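What is the Drusby Kit? (and can it really teach a robot?)

Quick one for curious people. Get a biscuit first if you like.

So. Robots are strong. Robots are fast. But ask one to pick up a button and put it in a little box... hmm. Not so easy! Your hands learned that when you were tiny. A robot hasn't had that practise.

The Drusby Kit is made by a firm called Rurnel. It's a set of 2 grippers that a person holds, one in each hand. A gripper is a bit like a beak. Two flat fingers. Open, shut, open, shut. Snap!

How does it work?

You don't type anything. You don't steer with a joystick either. You just do the job yourself, slowly, with the grippers instead of your fingers. Pick up a bead. Drop it in the right place. Do it again. And again. The kit remembers how the grippers moved and when they opened and closed. Later on a computer looks at all of that and works out a pattern, and then a robot with the same sort of gripper has a go.

It's like when someone shows you how to tie a shoelace. Showing beats telling.

Why use grippers and not hands?

Good question. You have four fingers and a thumb on each hand. The robot has a beak! If you showed it with your fingers it would have to guess how to copy you. Hold a beak and you have the same problem the robot has. Fair's fair.

Try it at home: put on a pair of oven gloves and try to sort some dried pasta into an egg box. Ask a grown up first. Tricky? Now you know how a robot feels. (Robots dont feel anything, but you know what we mean.)

What's good about it

Sorting jobs. Small things into small spaces is what the Drusby Kit does best. Our favourite bit, easily. The Chávez lesson pack comes with it and has four jobs to try, starting with beads and ending with folding a sock. The sock one is hard. Very hard. We gave up and had lunch.

What's not so good

Cables. They get in the way when you cross your arms over. Also the grippers are made for grown up hands, so younger children will need to watch and boss somebody about instead. Which is fun too. Rurnel says a smaller pair, the Fledamov, is coming in October.

And your arms get tired! Take a rest after every few goes.

Words to know

Gripper: a robot's hand, often with just 2 fingers.
Demonstration: showing somebody how to do a thing.
Data: the notes a computer keeps so it can lern from them.

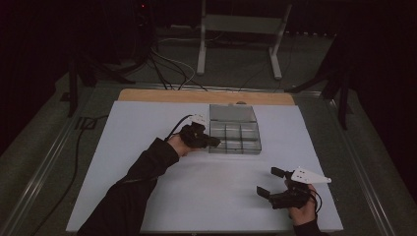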